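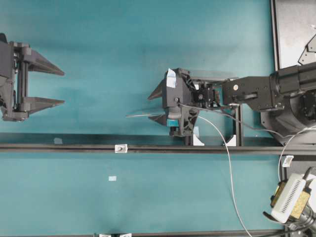

Who decides which jobs are passed to the two-arm bench?

The shift lead decides, after speaking to the assemblers who do the job by hand. A job may be returned to the hand benches at any point in the shift, and no written case is needed to return it.

Projects > Work and Skills > Grolham > Progress reports

Letano bench at the Grolham works: second progress report to the Tlapale Fund

2020-09-15
Prepared by Yu-na Cha, project lead, Grolham works

1. Purpose of this report

The report covers the second period of the grant made by the Tlapale Fund towards the introduction of automated handling in light assembly at Grolham. It sets out the state of the equipment, the changes made to people's duties, and the matters on which the Fund's agreement is sought. Spending is reported separately on the Fund's own form.

The grant was made on the condition that no assembler would lose hours as a result of the project. That condition has been met throughout the period. The light assembly section had 12 assemblers when the grant began and has 12 now, all on their original contracts or better.

2. State of the equipment

The two-arm bench, known on site as the Letano bench, was moved in February from the training room to the main assembly floor. The move took longer than planned. The floor beside the goods lift was found to be uneven, and the bench had to be levelled twice before the arms could be set up against each other. Power and data were then brought down from the ceiling so that the walkway could remain open.

The arms are used for holding and presenting small parts, and for simple transfers from one gripper to the other. Fastening remains a hand task. The original plan foresaw that the bench would also drive screws by the end of this period, and we wish to state plainly that it does not. Two attempts were made. In both, the screws were seated too lightly to pass our own inspection, and the assemblers asked that the work be stopped until a better driver could be found. We agreed with them.

Gripper fingers are now made on site. The first set came from the supplier and was too broad for our smaller brackets; the narrower pattern now in use was drawn by two of the assemblers with help from the maintenance team. A worn finger can be replaced within the shift, where previously the bench stood idle until a delivery arrived.

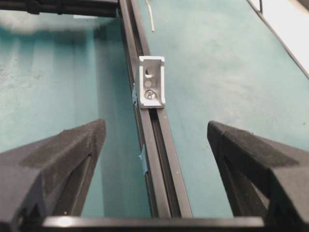
Letano bench: gripper fingers open, with a white corner bracket on the rail between them.

3. Changes to people's work

Under the old arrangement each assembler held the part in one hand and worked on it with the other, for most of the shift. Complaints of sore wrists and thumbs were common and had been recorded for several years. Assemblers who take a turn at the bench now report less discomfort on those days. We have not yet asked the occupational health service to confirm this, and the Fund should treat it as what people have told us and no more.

The main change has been in how the day is divided. A turn at the bench lasts 80 minutes, after which the assembler moves to hand work, inspection or stock. The first pattern we tried was a full half shift, and it was unpopular. People described watching the arms as more tiring than doing the job, and several said they lost the feel for the parts. The shorter turn was proposed at a section meeting and has been kept.

Each turn begins with a 15 minute handover between the person leaving and the person arriving. Line managers asked at first whether this could be cut. Having seen the result of two poor handovers — on both occasions a tray of parts was presented the wrong way round and had to be sorted by hand — they withdrew the request.

Training has come to 106 hours across the section. It was given at the bench, in pairs, and during paid time. Three assemblers have gone further and can now teach the arms a new movement without help. Their grade has been reviewed and a skills payment agreed, which the works will fund from its own budget from the start of the next period.

Not everyone has welcomed the change. Two assemblers have asked not to work at the bench, and their wish has been respected. One of them has taken on most of the final inspection, where her knowledge of the product is of great value. We do, however, recognise a risk that those who stay away from the bench will in time fall behind on pay, and this was raised with us by the staff representatives at both of their meetings with management.

4. Safety and conditions at the bench

A full risk assessment was made before the bench was put to use on the main floor, and was repeated after the turn length was changed. There have been no injuries. There was one near miss, when an assembler reached across to pick up a dropped part while the arms were paused but not stopped. The instruction card has been rewritten in plainer words as a result, and the difference between the two states is now shown by a lamp that can be seen from either end of the bench.
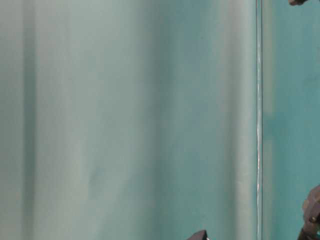

Noise was measured and found to be below the level of the hand benches. Lighting was a more frequent subject of complaint, chiefly in the late afternoon, and the lamps nearest the windows have been changed. Staff have also asked for a higher stool. Two types are on trial and the section will choose between them.

5. Visit from Dernton

Four colleagues from our sister site at Dernton spent a day with the section. They had expected to hear mainly about output and were given a frank account by the assemblers of what had gone wrong with the half-shift pattern. Dernton has since decided to begin with the shorter turn. Management there has asked whether one of our assemblers might be released for a fortnight to help with training. We are in favour, provided cover can be arranged.

6. Matters for the Fund's agreement

We ask the Fund to agree that the screw-driving stage be moved to the third period, with no change to the total grant. We also ask that the sum set aside for a second supplier-made set of fingers be used for bench training for new starters. The staff representatives have seen both requests and support them.

The next report will include the findings of the occupational health service, which has been asked to speak to every assembler in the section, including those who do not work at the bench.

Comments (3)

M. in goods inward
Please can the report mention that the walkway is still narrow when the parts trolley is out. We raised it when the bench was moved and again since.

Former assembler
Glad to read the turns were shortened. I did the half shifts at the beginning and went home with a headache most days. The fingers drawn on site are a real improvement on the first ones.

Dernton night shift
Will the rewritten instruction card be shared with us before our bench is set up? We were told to ask here.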